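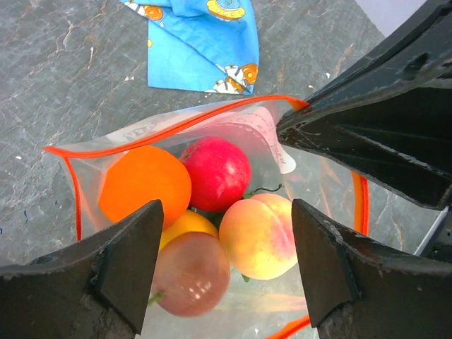

Figure 9. Mixed fruit in a clear bag with orange-red trim, mouth open, on a stone-patterned surface. The golden-yellow fruit is largely hidden by its neighbours.

4.2 Mixed fruit in clear bags

The second part of the study concerned fruit of different kinds kept together in one bag. Of the households that took part in Tunulthorpe and Escobar, 60 kept a diary of how fruit was carried home, where it was put down and when it was eaten. Clear bags were chosen for this part so that the contents could be checked without being emptied out. Participants were asked to pack as they normally would, and no advice on order or position was given.

Most diaries describe a single layer or slightly more, with larger fruit placed first and smaller fruit filling the gaps. The fruit then settles into an arrangement that leaves some pieces easy to reach and others wedged between their neighbours. Figure 9 shows an arrangement of this type. The large orange fruit and the glossy red one touch side by side, the peach lies lower and to the right, and only a curved upper part of the yellow fruit can be seen between the others. Stems were left on in many of the bags recorded, and short green and longer dark stems are both visible here.

Two points of handling follow from this. The first is the order in which fruit is taken. Diary entries show that people reached for whatever lay uppermost at the mouth of the bag, even where they had written earlier that a softer fruit should be eaten first. Cabrera and Apaza coded these entries separately and agreed on all but a small number, which were settled by discussion with a third reader. Fruit recorded as 'underneath' or 'at the back' stayed in the bag longest in both towns, and it was this fruit that was most often thrown away.

The second is pressure. A peach marks easily where it rests against firmer fruit, and the upper limit for a test bag was therefore set at 1000 g. Bags were left standing for 60 minutes after packing before the first inspection. Marks were recorded on a paper outline of each fruit, with the stem end used as the fixed point. Where the stem had come away, the hollow at the top was used instead. The natural crease of the peach was left out of the record, after an early trial in which one assessor had entered it as a pressure line.

Colour proved a poor guide to condition. Several participants read dark patches near the stem as decay, and the inspection notes do not support this. Red and reddish-brown skins were especially hard to judge, as a shiny surface reflects the kitchen light and hides small dents. Viklund's notes from Escobar advise turning the fruit by hand under a window before writing anything down, and this was adopted for both towns from June onwards.

The bag itself received less comment than had been expected. Participants liked being able to see the contents, and a coloured trim was mentioned as useful for finding the opening. Some left the bag open on the worktop; others moved the fruit to a bowl on the same evening, and their diaries were kept in the sample but are reported separately in Section 4.3. A few households in Tunulthorpe did both – the firm fruit stayed in the bag and the soft fruit went into the bowl – and these were counted with the second group.

No attempt was made to compare varieties. Fruit was bought locally, and what was on sale differed between the two towns throughout the study.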